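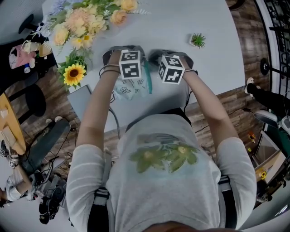

*White table: flowers, succulent, doodle bag*

**Workroom walk-through, April** — my notes, Niall Rutherford

- [x] **Walkway by the table.** Fine. I went all the way around with my elbows out and didn't catch on anything.
- [x] **Artificial flowers.** Staying! I love the peach roses and I'm not moving them. They do need a dusting (the sunflower too).
- [ ] **Cables.** One hangs down at the near side of the table. Please clip it up before the next walk-through — I have a box of Skaltik clips in my drawer, help yourselves.
- [x] **Chairs and stools.** Sat on every one of them, nothing wobbled. The round black stool lives on the left, so push it back in when you get up.

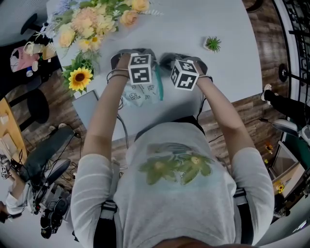 - [ ] **Bag with the doodles.** Cute bag, but watch that teal strap, straps love to snag on things. Hang it up when you're done with it, okay?
- [ ] **Bottle with the blue cap.** Needs a label I can read from where I'm standing. Same for anything else on that side.
- [x] **Floor.** No lifted planks, no trip spots.
- [ ] **Power strip.** The Gudeo one is rated 2,000 watts, so no space heater plus kettle, please. Tag 167 is due for a retest.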